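Bun week

Posted in Robots, February

I spent most of this week driving two robot arms around a steamer. The task is called "serve the buns" on our list. The lid comes off, goes down on the left side of the table, and the buns move one at a time to the plate on the right. I sit a few feet away with a lead arm in each hand, and whatever I do with mine, the robot does with its own. The software records the joint positions and the camera feeds together, and later the model trains on all of it.

The goal is 800 good demonstrations. On Monday morning we had 331. I'm the slow one on the team, so those aren't mostly mine.

The buns are harder than they look. They have a pleated top that pulls up into a small knot, and my first idea was to grab the knot. Anel Mtshali, who trained me on the setup, told me to go lower and take the whole body of the bun. I tried it both ways and she was right. With the knot grip the bun swings when you lift it, and then it lands on the plate sideways.

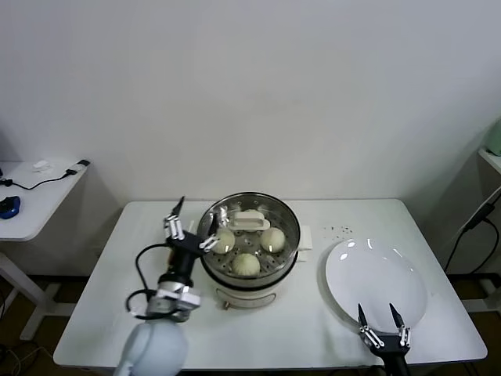
What I changed on the second day

I had been doing everything with the right arm and leaving the left one parked. It felt safer. Then I watched the playback and saw how long the right arm took to reach across for the far bun. Now I use the left one for the lid and to steady things near the rim, and the right one does the carrying.

I also slowed down before contact. The lead arms don't push back, so you can't feel when a finger touches the steel. You have to watch. If I come in fast, the finger hits the rim and the base slides a little on the table, and that take goes in the reject folder.

Resets take more time than I expected. After each take I put the buns back on the tray by hand and turn them a bit so they aren't facing the same way every time.

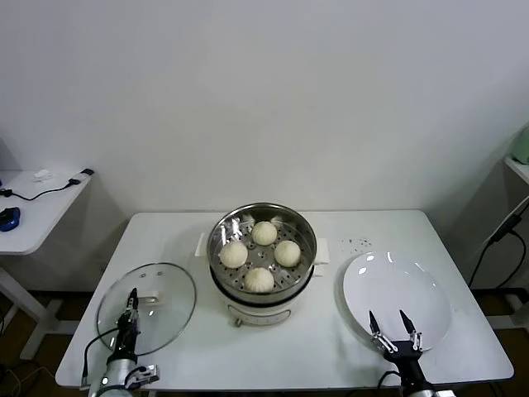
Lid down on the left, plate on the right.

The lid is its own problem. It's clear glass, and on the screen it mostly disappears except for the rim and the handle. I line up on the handle and ignore the rest. One finger on each side, close, wait a beat, lift. Skipping the wait is how I dropped it on Tuesday's practice run, from very low, with no damage. Coming down is the same in reverse, and I now wait a beat there too before opening.

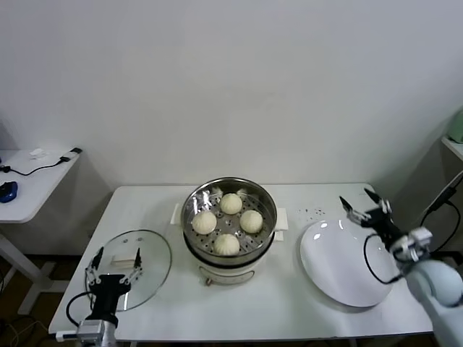 My hands get tired before my head does. I do 6 takes, then stand up and walk to the end of the hall. Anel can go much longer, but she says her last takes of the day look sloppy on playback, so I don't feel too bad about it.

Next on the list is putting the lid back on after the buns are served. I tried it twice at the end of the day and missed the rim both times. I'll write that one up when I have some takes worth keeping.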